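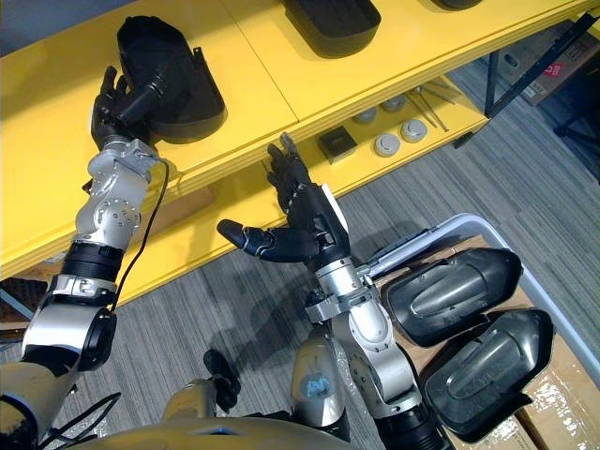

Does the new Stamum adhesive hold any better than the old stuff? So far I see no sign of it, and I've been looking since October.

18 Mar 2026, bench notes

Third round of peel tests. Caltamar's sheet promises 2,000 flex cycles before the edge lifts. Ours lifted at 400, on 12 strips cut from the same roll. Their rep blames our surface prep. Maybe — but the old glue got the same wipe and the same cure, and it lasted longer.
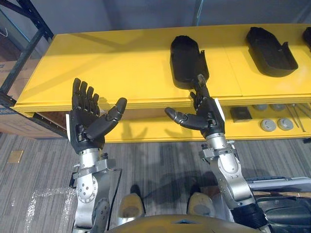
Also not sold on the primer. Lilero says it's optional, then prices the kit as if it isn't. Ran half the strips with and half without. If there's a difference I can't find it under the loupe.

Humidity log is missing a stretch again. Whoever borrows the meter, please put it back in drawer 208. 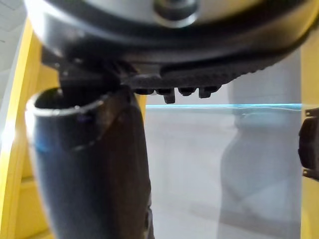

The Bittencourt report keeps getting quoted at me. Read it twice. They pulled at one speed, one angle, fresh samples only, nothing aged. I wouldn't buy a roll of tape on that.

Next: age a batch in the warm cabinet, repeat at the slow pull, old glue alongside. Do not order more Stamum until then.

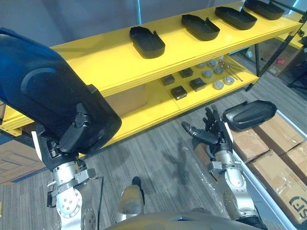 Yellow shelf, upper level: black trays in a row.

Still need fresh blades for the strip cutter. The last pack was dull out of the box.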